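The Road to Arrieta

Demetrio Quintana came back to Cillville on the morning bus with one bag and the keys to a house he had not been inside in nine years. His brother was waiting at the stop with the truck running.

"You got thin," Abilio said.

"You didn't."

They drove out past the feed store and the school. Abilio kept the radio on low. The house had belonged to their mother, and since her funeral neither of them had done anything about it except pay the taxes, which Abilio had paid, and which he had not mentioned until a letter in May. The letter was one page long. It said there was a buyer from Jonbridge and that both signatures were needed.

The buyer was a woman named Amparo Cantero. She had looked at the place twice already and wanted it for the land, mostly, and for the well. She had told Abilio she would keep the house standing if the roof was good. Abilio had told her the roof was good.

"Is it?" Demetrio asked.

"It's good over the kitchen."

The front door stuck at the bottom, as it always had. Demetrio put his shoulder to it. Inside, the furniture was under sheets and the air smelled like closed rooms and mice. He walked through to the back and opened two windows. The third one had been painted shut by their father, who had painted everything shut the summer he quit the railroad.

They had until evening to go through it all. Abilio took the bedrooms. Demetrio took the kitchen, where he found the good knives, a drawer full of string, and a coffee can with 196 dollars in it, mostly in ones. He set the can on the table.

"Hers," Abilio said when he came in.

"What was she saving for?"

"She wanted to go to Arrieta and see the ocean. She talked about it every winter."

"It's three hours away."

"I know how far it is."

Demetrio sat down. He had lived for six years in a city on that same coast. He had sent his mother a card at Christmas and called her on her birthday, and once, when she asked him if the water was cold, he had said he didn't know because he never went down there. He remembered that he had been looking for his shoes while he said it. 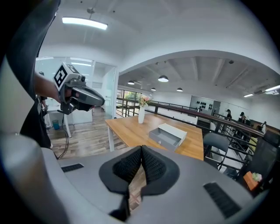

At noon Leandro Nieto walked over from the next farm with a covered dish from his wife. He was past eighty and had a bad hip, and he stood in the yard for a while before he agreed to come in. He wanted to know what they were getting for the place. Abilio told him. Leandro thought it was low.

"Your father turned down more than that," he said.

"When?"

"The dry year. A man came from Skurell with the papers already made up. Your mother had her coat on. She thought you were all going."

Neither brother had heard this before. Abilio asked him to say it again, and he did, in almost the same words, and then he asked for a spoon. The three of them ate out of the dish. It was rice and chicken, and there was enough left over for supper.

After Leandro went home they carried the mattresses out to the truck. They didn't talk much. Abilio found their father's razor and put it in his shirt pocket, and Demetrio saw him do it and went on wrapping plates.

Selorm Agbeko, who was handling the sale, arrived at four with the contract and a pen on a string around his neck. He laid the pages on the kitchen table beside the coffee can. The date was typed at the top, May 24, 2026, and there were yellow tabs where the signatures went.

Abilio signed first. He wrote slowly and pressed hard. Then he pushed the papers across.

"Is there any reason it has to be today?" Demetrio asked.

"Ms. Cantero would like it to be," Selorm said. "The offer runs thirty days."

"Then I'd like to take one of them."

Abilio looked at him. "For what?"

Demetrio picked up the can. "Does the truck have gas in it?"

"Half a tank."

"That'll get us most of the way."

Selorm gathered up the pages, put the signed one on top, and said he would be in his office all week. He shut the gate when he left. The brothers took the mattresses back off the truck and stacked them on the porch, and Abilio went to look for a map.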